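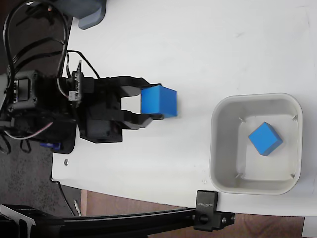
4. Setting up the dispatcher's workstation

This section applies to the Grisar control desk and the Bundgaard chair, as they are delivered to the dispatch rooms at Dromthorpe and Ovgate. Please do the steps in the given order. If you adjust the desk before the chair, you will have to do the desk again.

The person who will work at the desk must be present during the set-up. Do not set the chair for a colleague from memory.

4.1 Chair

1. Sit fully back in the chair, with your usual work shoes on.

2. Lift the lever under the right side of the seat and let the seat come down until both feet are flat on the floor. Release the lever.

3. Check the space between the front edge of the seat and the back of your knee. Three fingers should fit in. If they do not, pull the bar under the front edge and slide the seat backwards until it clicks.

4. Turn the knob behind the backrest to bring the lumbar pad to the height of your belt. Many people put it too high at the first try.

5. Set the tilt tension so that you can lean back without pushing with the feet. For the night shift it is allowed to leave the tilt unlocked.

6. Lower the armrests fully. They are adjusted in step 11, after the desk.

Caution: Keep your fingers away from the tilt mechanism while another person is sitting on the chair.

4.2 Desk

7. Remove cups and papers from the rear part of the desk. Check that the radio handset cable has enough slack for the whole travel of the desk.

8. Press and hold the down arrow. The desk stops by itself at the lowest position, 68 cm. Hold the button for five more seconds, until the display blinks.

9. Press the up arrow until your elbows are bent at a right angle and your forearms rest lightly on the desk. Your shoulders should not go up.

10. Press M, then a number from 1 to 4, to store the height. Write your name beside this number on the card in the drawer.

11. Raise the armrests until they just touch the elbows.

Note: The desks at Ovgate stand on the raised floor from 1976, and some of the floor panels are not level. If the desk rocks, turn the foot screws before you store any height.

Caution: Do not move the desk during an emergency call. The motor is quiet, but it can be heard on an open line.

4.3 Screens and light

12. Place the track diagram screen directly in front of you, at arm's length. The timetable screen goes to the side you prefer.

13. Bring the top line of text to the height of your eyes, or a little lower. If you wear progressive glasses, lower the screen until you can read the top line without lifting your chin.

14. Set the room light to 200 lux at the desk surface for the night shift. The meter is kept in the shift leader's cabinet.

15. Look for reflections of the ceiling lamps on the dark areas of the track diagram. Tilt the screen forward until they are gone.

4.4 After the set-up

16. Fill in form 2924 and sign it together with the dispatcher. Send one copy to Ingvar Þórarinsdóttir in Occupational Health.

17. Repeat section 4.1 after two weeks of normal work. Small changes are usual. If there is still pain in the neck, wrist or lower back, ask for a workstation visit and do not wait for the yearly check in September.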